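工单 1349
标题：Lokville 办公室送货单偶发丢失，Jistberg 显示已打印
客户：Kyriakidis
服务方：Brollex 桌面与网络支持
优先级：中，后调为高
状态：已关闭
分类：打印 / 网络 / 业务系统

问题描述

Kyriakidis 的 Lokville 办公室通过 Jistberg 打印送货单。从七月起，有一部分送货单点了打印以后没有出纸。Jistberg 里单据状态变为“已打印”，Windows 打印队列里看不到残留任务，打印机面板没有报错。再点一次，多数情况下正常出纸，有时候要点到第三次。

客户说问题没有明显规律，上午少，下午多。办公室里几台电脑都遇到过，仓库那边的标签机没有受影响。单独打印 Word 和网页的时候没人留意过有没有丢页，因为打得少，丢了也就重打了。

业务影响：司机出车前要拿纸质送货单，一单三联，缺一张就不能装车。目前的临时办法是打印后由前台对着 Jistberg 的当日清单逐张核对，缺的补打。因为单据已经是“已打印”状态，补打出来会带“副本”字样，有的收货方不认副本，要求重新开单。重新开单会占用新的单号，月底对账时多出一批作废单。

客户期望：不丢单；如果丢了，系统里要能看得出来。

环境

业务系统：Jistberg，本地客户端，数据库在机房服务器上。
打印方式：各电脑连接打印服务器上的共享队列，服务器再通过标准 TCP/IP 端口发到打印机。
打印机：办公区一台网络打印机，网线连接，地址写在打印机面板里，手动固定。
网络：六月底换过路由器，原来的设备由楼宇方面提供，现在是客户自购。换路由器的工作由别的公司完成，不在我们的合同范围内。

首次处理（远程）

先看打印服务器。打印服务正常运行，没有重启记录。系统盘空间充足，假脱机目录里没有堆积的文件。系统日志默认不记录打印操作，所以看不到历史任务。在事件查看器里启用了打印服务的操作日志，并把日志上限调大，避免被覆盖。

把共享队列属性里的“保留打印的文档”勾上。这样任务完成后仍会留在队列里，可以和 Jistberg 清单对比。已提醒客户，队列窗口里会看到越来越多的条目，属于正常现象，不要手动清空。

请客户继续按平时的方式工作，遇到丢单时记下单号和大概时间，不用截图。

第一次对比结果

客户当天下午报回几张丢失的单号。与服务器操作日志对照，每一张都有对应的任务记录，状态为已打印，页数正确，字节数与相邻的正常单据接近。也就是说，Jistberg 确实把任务交给了服务器，服务器也认为自己发完了。

由此可以先放下以下几项：
Jistberg 客户端没有提交任务。
客户端电脑与服务器之间的连接中断。
共享队列权限问题。

剩下的范围是服务器到打印机这一段，以及打印机自身。

有一点需要向客户说明：Jistberg 的“已打印”只表示任务已经提交给 Windows 队列，与纸张是否输出没有关系。这是软件的设计，短期内改不了。客户提的第二个期望，即系统里能看出丢单，需要单独处理，见后文。

驱动

服务器上安装的是通用驱动，版本较旧。在服务器上另建一个测试队列，使用打印机对应型号的驱动，端口不变。让前台一台电脑的 Jistberg 改用测试队列，其余电脑维持不动。

一天后对比，测试队列和原队列都有丢单。驱动不是原因。测试队列先保留，后面还要用。

端口设置

端口使用 Raw 协议，启用了 SNMP 状态。SNMP 状态在部分打印机上会让 Windows 误判为脱机，表现是任务停在队列里不动。本次的现象是任务“发完了”，与误判脱机不一样，不过为了减少变量，还是关掉了 SNMP 状态。关掉以后丢单照旧。

另外确认端口没有启用打印机池。曾经遇到过别的客户无意中勾选了打印机池，任务被分到一台早已停用的设备上，表现和这次很像。这里没有勾。

打印机日志

请客户从打印机面板打印配置页和作业日志，扫描后发过来。作业日志里能看到每个作业的来源地址和页数。把它与服务器日志逐行对照，丢失的那几张在打印机日志里完全没有。正常的都有，顺序也一致。

结论：服务器认为发送成功，打印机认为没有收到。任务在两者之间去了别的地方，或者被什么东西接收后丢掉了。

到这里把优先级调为高，安排到现场。

现场处理

到达时间为上午，先找前台要了当日的送货清单，又看了一遍实际操作：在 Jistberg 里选中单据，点打印，选队列，出纸，夹到对应司机的夹板上。操作没有问题。

检查打印机的网线，从墙面插座到打印机这一段是原来的旧线，水晶头卡扣已断，插着能用，用手碰会松。换了一根新线。换线后没有立刻下结论，卡扣断裂会造成短时断网，而短时断网时服务器会报错重试，日志里应当看得到，之前的日志里没有这类记录。

检查打印机的节能设置。休眠等待时间比较短，休眠后第一张任务唤醒需要一会儿。把休眠时间调长，同时请前台在午休结束后故意不去碰打印机，直接从 Jistberg 发一张。唤醒正常，出纸正常。连续试了几次都没有丢。

从交换机一侧看打印机所在端口，速率协商正常，没有错误帧增长。

在服务器上对打印机地址做长时间 ping，同时让前台照常工作。上午没有丢包。中午吃饭回来再看，仍然没有丢包，但是响应时间有一段明显不同，前面很平稳，后面忽高忽低，再往后又恢复平稳。当时以为是网络负载造成的，记了下来，没有深究。后来回头看，这一段就是答案。

下午做了一轮批量测试。用测试队列连续发出一批带编号的单页文档，每页只有一个大号数字，出纸后看缺哪几个。第一轮一张不缺。第二轮一张不缺。于是把间隔拉长，改为每隔一段时间发一张，让它自己跑着，人去看别的。

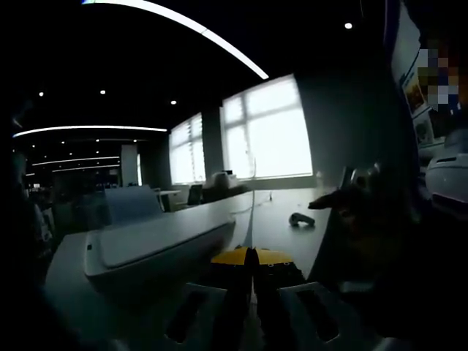
Tania Dewan：批量测试跑完以后我把纸按编号理了一遍，缺的几张是挨着的，前后都正常。这跟我们平时丢单一样，要么不丢，要丢就是连着几张，隔一会儿又好了。还有一件事不知道有没有关系，丢的那段时间里小会议室在开电话会，上次月底丢得最多的那个下午也是会议室排满的。另外请不要把打印机挪到仓库去，之前有人建议过，司机都在前台这边拿单，挪过去我们每张都要跑一趟。

回复：收到，打印机位置不变。连续缺页这一点很有用，说明是一段时间内的状态，和单个任务的内容无关。会议室的情况马上去查。

地址冲突

小会议室里有一台会议电话，网线连接，平时不用的时候连同插线板一起断电，开会的人进来再打开。从电话菜单里查看网络信息，获取方式为自动，拿到的地址与打印机固定的地址相同。

再查路由器。自动分配的地址范围覆盖了打印机的固定地址。旧路由器的分配范围比较小，打印机的地址在范围之外，所以一直没事。六月底换了新路由器，用的是出厂的分配范围，没有人对照过原来的设置。会议电话通电时向路由器申请地址，路由器在自己的表里看不到打印机，就把那个地址给了电话。

会议电话断电时，一切正常。会议电话通电后，服务器的 ARP 表有时指向打印机，有时指向电话，看谁最后应答。指向电话的时候，任务就发到电话那里去了。

还有一个疑问：电话不是打印机，按理说不会接受打印任务，服务器应当报连接失败。为此在会议室做了验证。把打印机网线拔下，会议电话保持通电，从服务器连接该地址的打印端口，连接成功。查到这个型号的会议电话在同一个端口上开着一个厂家诊断服务，收到任何数据都接收，然后丢弃，不返回错误。服务器把数据发完，对方正常关闭连接，于是记为已打印。

这就解释了前面所有现象：
Jistberg 显示已打印。
服务器日志显示已打印，页数正确。
打印机日志没有记录。
上午少、下午多，会议大多安排在下午。
连续几张丢失，过一会儿恢复。
ping 不丢包，但响应时间变化，因为应答的设备换了。

标签机没有受影响，是因为标签机用 USB 直接连在仓库电脑上，不经过网络。

验证方法记录，供以后类似工单参考：在服务器上用 arp -a 记下打印机地址对应的物理地址，与打印机配置页上的物理地址比对。一致不能说明没有冲突，需要在出现问题的时段再看一次。也可以断开打印机，再 ping 它的地址，还有应答就是有别的设备占用。后一种方法最快，应当放在排查的前面做。这次因为远程处理，不方便请客户拔线，拖到了现场才做。

处理措施

一、征得客户同意后修改路由器的自动分配范围，把打印机、服务器、门禁控制器等手动固定的地址全部留在范围之外。修改前导出了路由器配置备份，存放在工单附件里。

二、会议电话重启，重新获取地址，确认已换到新的地址。拨打测试电话，通话正常。

三、清除服务器上的 ARP 缓存，重新确认打印机地址对应的物理地址正确。

四、在会议电话的管理页面关闭诊断服务。该服务对客户没有用处。关闭以后连接同一端口会被拒绝。

五、检查其余手动固定地址的设备，门禁控制器的地址之前也落在自动分配范围里，没有发生过冲突，只是碰巧。前台提到过有一次刷卡开门很慢，不能确认是否相关，这里不作结论。

六、所有固定地址登记成表，交给客户一份，服务器机柜门内侧贴了一份。

关于 Jistberg 的打印状态

根本原因处理后，不应再有丢单。客户仍然希望系统能反映真实情况，对此做了以下讨论。

Jistberg 不读取打印机的回执，界面里也没有相关选项。Jistberg 有一个导出功能，可以把当日打印过的单号存成文本文件。打印服务器的操作日志里有文档名，Jistberg 提交任务时会把单号写进文档名。两边可以对得上。不过这样的比对只能证明任务到达了服务器，这次的故障恰好发生在服务器之后，比对不出来。

能反映实际出纸的只有打印机自己的作业日志。这台打印机支持定时把作业日志通过邮件发出，已设置为每天下午 18 时发送到前台的公共邮箱。日志里有文档名，前台可以按单号查找。没有做自动比对，客户认为目前够用。

另外把服务器端口协议改为 LPR 的方案也讨论过。LPR 对每个作业有应答，遇到不支持的设备会报错，能避免把数据发给错误的设备而不自知。测试队列改为 LPR 后试打，送货单的第三联偶尔会比 Raw 慢一些，内容正常。客户更在意速度，决定正式队列维持 Raw。测试队列保留为 LPR，作为备用，名称改成“备用队列”，前台两台电脑都已添加。

关于“副本”字样

客户问能不能让补打的单据不带“副本”。在 Jistberg 的单据模板里，这个字样由打印次数决定，次数大于一就显示。模板可以改，但是财务要求保留，用于防止同一张单据重复出库。客户内部商量后决定保持不变，另外给前台主管账号开通“重置打印次数”的权限，只在确认没有出纸时使用，每次重置在系统里有记录。

权限由客户自己的 Jistberg 管理员开通，我们只提供了菜单路径。路径在系统设置、单据控制、打印次数。开通后需要退出重新登录才生效，前台第一次试的时候没有重新登录，按钮是灰的，打电话来问过一次。

客户提供的作废单问题

客户发来一份清单，列出七月里因为补打不被认可而作废重开的单号，希望确认哪些属于这次故障。服务器操作日志是接到工单之后才启用的，之前的没有记录，无法逐一确认。打印机作业日志保留的条目有限，最早的一条也在工单开始之后不久。已如实答复客户。能查到的部分都已在清单里标注，查不到的留空。

月底对账如何处理由客户财务决定，不在本工单范围内。

观察期

处理后进入观察期，前台继续每天核对清单，会议室照常使用。

第一天：无丢单。会议室下午使用，会议电话通电。在会议期间远程查看服务器 ARP 表，打印机地址对应正确。

第二天：前台报告丢一张。查服务器日志，没有这个单号。查 Jistberg，单据状态为未打印。询问后得知是点了预览没有点打印，不属于故障。

第三天：无丢单。远程用批量测试的办法又跑了一轮，这一次特意选在会议时间，编号齐全。

周四：打印机面板提示墨粉不足，前台问是否与改动有关。没有关系，墨粉正常消耗，客户自己有备件，更换后提示消失。

再之后一周：无丢单。前台停止逐张核对，改为只看打印机邮件里的作业日志。

观察期间出现过一个附带问题。打印机发来的日志邮件附件超过 300 KB，被客户邮件系统的规则移到了隔离区，前台以为没有发送。原因是日志每次都从头开始累积。在打印机里把日志改为发送后清空，附件变小，之后正常收到。清空之前导出了一份完整日志，与路由器备份放在一起。

遗留事项

保留打印文档的选项已取消勾选，队列里的历史条目已清空。假脱机目录占用恢复正常。

服务器打印操作日志继续保持启用，上限不变。以后再有类似问题，可以直接从日志开始查，不用等问题重现。

通用驱动没有更换。测试证明与故障无关，更换会影响每台电脑的纸盒默认设置，客户不希望再动。

SNMP 状态维持关闭。关闭后 Windows 不再显示打印机缺纸等提示，前台能直接看到面板，客户表示可以接受。若以后从别处远程打印，需要重新打开。

打印机旧网线已回收。墙面插座到配线架这一段没有检测，速率和错误计数都正常，暂不处理。

楼宇方面的旧路由器仍然放在弱电间，电源已断开，网线还插着。建议客户请楼宇方面取走。如果有人误把它通电，网络里会出现两个自动分配地址的设备，症状会更乱。客户答复已经联系，取走之前先把网线拔掉。前台已发来消息，网线拔了。

给客户的说明（邮件正文留档）

您好，送货单丢失的原因已经找到并处理。小会议室的会议电话与办公区打印机使用了同一个网络地址，会议电话通电时，部分送货单被发到了会议电话，没有打印出来。系统显示已打印，是因为会议电话接收了数据并且没有报错。

现在两台设备使用不同的地址，不会再互相影响。今后添加任何需要固定地址的设备，包括打印机、摄像头、考勤机，请先看登记表，选用表中标为“可用”的地址，并在表上写下设备名称和位置。如果由其他公司安装，请把登记表给他们看。

更换路由器之前，请先通知我们，或者请安装人员导出旧设备的设置。自动分配范围需要与登记表一致。

前台可以停止逐张核对。每天会收到一封打印机发出的作业日志邮件，有疑问时在附件里查找单号即可。单号在日志里，说明打印机收到了；不在日志里，请记下时间并联系我们，先不要重开单据。

客户反馈

客户确认收到，询问登记表能不能放到共享盘。可以，已上传到共享盘的行政文件夹，机柜上的那份保留。两份要同时更新，以机柜上的为准。

客户另外问到，会议电话以后还能不能断电。可以断电，没有影响。

客户还希望在仓库加一台打印机，供标签机旁边打印拣货单。此项与本故障无关，已另建工单，报价单由商务同事发出。登记表里先预留了地址，位置一栏写“仓库，待装”。

内部备注

远程阶段花的时间偏长。拿到打印机日志、确认打印机没有收到任务的时候，就应该优先怀疑地址冲突。驱动和 SNMP 两步可以往后放。

服务器操作日志显示“已打印”时，不要当成打印机已接收。Raw 协议下，只要对方接收连接并读完数据，就会记为成功。

会议电话的诊断服务值得登记到知识库。别的客户用同型号的，巡检时顺手关掉。知识库条目已建，标题为“打印任务成功但打印机无记录”，关键词写了丢单、地址冲突、会议电话。

现场用过的编号测试文档放在公共工具目录，打开后填起止编号，默认每页一个。纸张用客户的，事先要说一声。

附件

打印机配置页扫描件
打印机作业日志（清空前完整导出）
服务器打印操作日志
路由器配置备份（修改前、修改后）
固定地址登记表
客户作废单清单（已标注）

关闭说明

客户同意关闭。关闭后若再次出现单据在 Jistberg 显示已打印、打印机日志无记录的情况，请直接回复本工单的邮件，工单会自动重新打开，不用另外提交。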